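Prarkora, a play in one act, had 105 pages and four characters, and the blurb called it groundbreaking. Gilmar read the blurb twice. Groundbreaking how? Two of the four were trees.

"Evangelista loved it," said the woman from Cinau Press.

"Evangelista wrote it."

"He can still love it."

She wanted 500 words of praise by October. Gilmar asked who else had signed on. She named a theater he was fairly sure had closed.
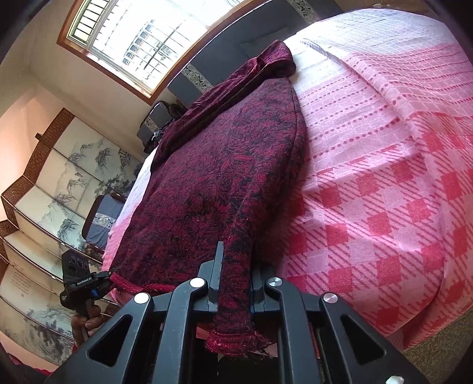
By Edivaldo Queiroz | Fiction

He took the script home anyway. The second tree had one good line, and he suspected it was stolen.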